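Numitz HG2 hand-held gripper pair: review after a season of garment work

Reviewed by Fiona Mowat
Jul 26, 2024

The HG2 is sold as a pair of hand-held grippers with cameras in the body, a charging dock, a calibration board and a small case of spares. We bought two pairs from Drestunley to replace a set of Melletti units that had worn out at the trigger pivot. One pair has been used almost entirely for folding and sorting clothes. The other has done kitchen work and is only mentioned where it behaved differently.

This review covers setting up, daily care and the two repairs we have had to make. It does not cover the software that comes with the pair, which we do not use.

Setting up

Unboxing to first recording took 214 minutes, most of it spent on firmware. Each gripper has to be updated on its own, by cable, with the other one switched off. If both are on, the updater picks one without saying which. The printed guide leaves this out. The version on the supplier's site has it on the last page.

The fingers arrive unfitted. They slide on to the jaw carriers and are held by one screw each, and the screw should go in with the jaws half open. With the jaws shut, the finger sits slightly proud and the pair will not meet at the tips. A gap that thin makes no odds with a mug. With a T-shirt it means the cloth slips out as soon as it is lifted.

Jaw travel is calibrated by closing fully, opening fully and closing again while the status light blinks. The routine accepts a bad result without complaint. We now check it by closing the jaws on a strip of paper and pulling. If the paper comes away, the routine is run again.

Camera calibration uses the supplied board, which is stiff, flat and well printed. The Melletti board was card and bowed in a damp room. The Numitz routine wants the board seen from a spread of angles and gives a single error figure at the end, with no hint as to which view was poor. Expect to do it twice.

In use

The balance is good. The weight sits over the fist, and the trigger is light enough for a long session. Soft goods suit the fingers well once the tips meet. They will take a single layer of cotton off a bed if they come in low and press before closing. Coming straight down tends to pick up whatever is underneath as well.
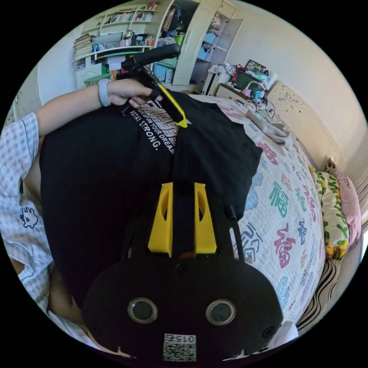
How often does the jaw travel need to be calibrated again?
At the start of each working day, and after any finger has been removed or replaced.

Thick seams are the weak point. A doubled hem forces the tips apart, and the cloth is then held by the root of the finger, where there is less grip. Towels and jeans show this more than shirts. Tennant sells a softer finger that is said to fit the same carriers. We tried one set, and the screw hole needed opening out with a hand drill before it would go on. Grip on denim was better. Grip on thin cotton was worse, and we went back to the standard ones.

Battery life is adequate. A full charge covers a morning of clothes handling with the cameras running. The dock charges both grippers at once but slows down when warm, so it should be kept off radiators and out of direct sun.

Daily care

Lint is the main enemy. It gathers in the channel behind the jaw carriers and packs down hard. Left alone, it stops the jaws from closing fully, and the fault looks exactly like lost calibration. A dry brush clears it. Compressed air pushes it further in.

Lenses should be wiped with a clean cloth before each session and checked again at midday. Fabric softener leaves a film on them that is hard to see by eye and plain enough in the recording. Use water on the cloth first. The solvent wipes in the spares case leave streaks.

The carrier screws work loose. We put a dot of paint across each screw head and the carrier, which shows any movement at a glance.

Repairs

The first fault was a sticky trigger at 1088 cycles on the built-in counter. The return spring had jumped off its peg. The side cover comes off with four screws, and the spring can be put back with tweezers. Note that the lower front screw is shorter than the rest. A long one in its place will reach the ribbon cable.

The second fault was a dropped camera feed, which came and went with wrist movement. The ribbon had crept out of its connector. Reseating it cured the fault for a week. A strip of polyimide tape over the latch has held since.

Drestunley answered both queries and posted a spare ribbon without charge. The service sheet they sent advises replacing the springs every 800 hours of use. Our spring failed well before that, and the second gripper's has not failed at all.

Verdict

A sound tool with poor paperwork. The cameras and the grip on thin cloth are better than the Melletti set at every point we tested. The trigger spring needs a deeper peg, and the calibration routine should refuse a bad result. Score: four out of 5.

A revised side cover is listed for September. We have ordered two and will add a note once they are fitted.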